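Barasa Users Board: Data Collection
Topic: Labeling of two-arm padlock demonstrations

vgajdos wrote:
The Flarkamberg laboratory requests comments on its episode policy before the next Clulus release. We have 248 demonstrations of the key and padlock task. Of these, 44 contain a second approach by the key arm, and reviewers disagree on whether they should be kept.

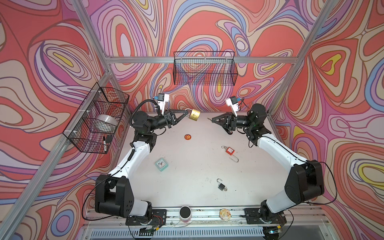

Our present rule is that an episode begins when both arms leave their rest positions. Under that rule the grasping of each item is included. Annotators have asked for a later start, with the gold padlock already in the left gripper and the key in the right, pointed toward it. I am inclined to refuse the request.
Vlastimil Gajdoš

n_gidey wrote:
I must disagree with respect to the start point. A policy trained on the full sequence spends most of its examples on picking up, and the insertion is underrepresented. Please consider 2 labeled segments per episode.
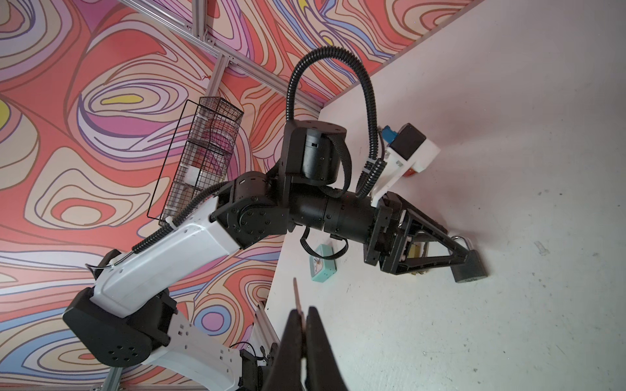
The segments could share one episode number, so that existing Jolten scripts would still read them. As for the second approaches, I would keep all 44 - operators correct themselves, and the model should learn to do the same.
Natnael Gidey

jolten_maint wrote:
Shared numbers are supported. Kindly do not rename old files.

vgajdos wrote:
The segment proposal is acceptable. I remain opposed to keeping every second approach; 7 of them involve a dropped key and will be withdrawn. Single-object work will be labeled under the same scheme.

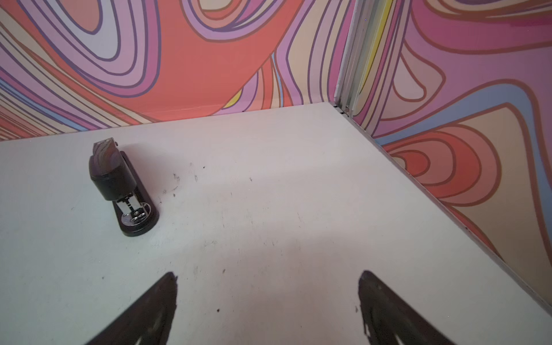

Wrist view, stapler on the table, gripper open.

n_gidey wrote:
I would ask that the 7 be archived and not deleted. Otherwise I have no further objection.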